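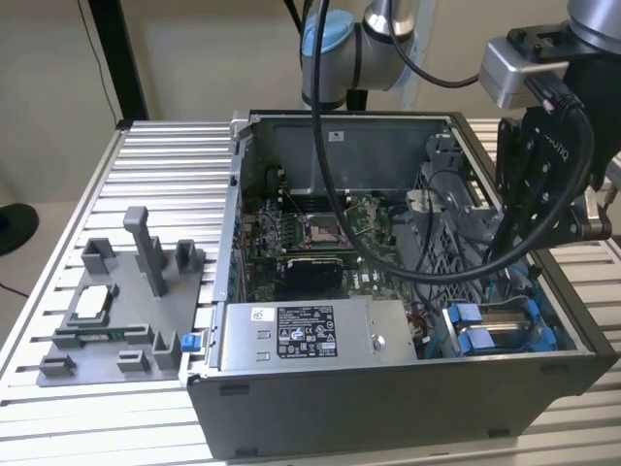 What should come out first when stripping an old office tower for parts?

Drives first, then the graphics card, then memory. Leave the power supply for last.

Pergate_Rob — Thu 16 January
Disagree on the supply. I pull it early so the red and black wires are out of my way.

wan18
Depends on the case. With the socket open like that I'd get a cover over it before touching anything else. Bent pins are the end of a board.

Skisano
The blue plastic carriers are worth keeping too. I paid more for a pair in October than for the drives in them.

Pergate_Rob
Overpaid, then. The recycler in Drotanstead has a bin full.

Skisano
Not for this model they don't. I looked.

wan18
Is the board any good without a CPU? Mine sat unsold for 13 weeks.

Skisano
List it as untested with a close photo of the socket. Mine went that way.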